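Paired by hand: the Diken handheld gripper kit on test
Romana Michalík
Mar 5, 2026

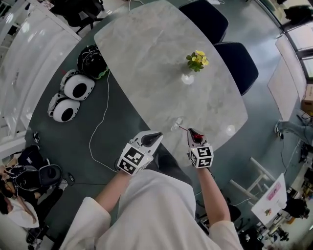

What the kit is for

The Diken pair is a demonstration kit. An operator holds one gripper in each hand, does a job at a normal bench or table, and the motion of both tools is logged so that a two-arm robot can be trained on it later. No arm is needed on site while the recording is made, and that accounts for most of the interest from small labs.

Each unit is white with a black, slanted tip. A cube covered in black-and-white fiducial markers is mounted just above the hand. The tracking software solves the position of each cube from whichever coded faces are in view, then applies a fixed offset to get the tip. Diken sells the pair, the head-worn camera and a year of software for $3,000. A second pair without the camera is $568.

Setting up

We ran the kit at Isholm, a shared workshop in Plistthorpe, on an oval table with a marble-patterned top. The surface was polished and threw a bright reflected spot, and there was a glass vase of yellow flowers near the middle. Diken's guide recommends a matte bench and diffuse light. Our sessions were done without either.

Calibration takes 10 minutes from a cold start. The operator shows every face of each cube to the camera, closes the jaws, then touches both tips together at three heights. The software reports a residual error for each side. Ineke Postma, who did most of the handling, repeated the routine whenever the right unit reported more than twice the left, and that fixed it on all but one occasion.

Handling

The grippers are light enough for a half-hour session. Weight sits slightly forward of the hand, so fine work with the tip low brings on some wrist fatigue before the shoulders notice. The jaws hold thin stock well. Clear plastic parts are harder for the operator and for the recording: they are easy to lose against a pale surface, and the training footage carries the same problem.

The cubes are the weak point. With the hands close together, one can hide the other from the head camera. The software coasts through short gaps and flags longer ones in yellow on the timeline. Elbows out and cubes tilted toward the face cured most of it. Joris Dijkstra at Diken told us a smaller cube is planned for August, with the same code set.

Software

Recordings are split into episodes by a double squeeze of the left trigger. Export is quick and the file layout is documented properly. The licence allows 3,000 stored episodes before a paid tier applies, a limit that a team working full days would reach sooner than it expects. Deleting rejected episodes returns them to the allowance, but only after the nightly sync.

The competing set from Timmermans tracks with onboard sensors and has no cubes. It copes better with crossed hands. It also drifts over a long take, and ours had to be re-zeroed between tasks. Cor Koster, who maintains the arms at Isholm, preferred the Diken output for that reason and had it replaying on hardware the same afternoon.

Verdict

Recommended for tabletop work with both hands in front of the body. Labs recording reach-behind or overhead tasks should look at the Timmermans set first. The supplied case is poor, and the foam insert has no cut-out for the charger.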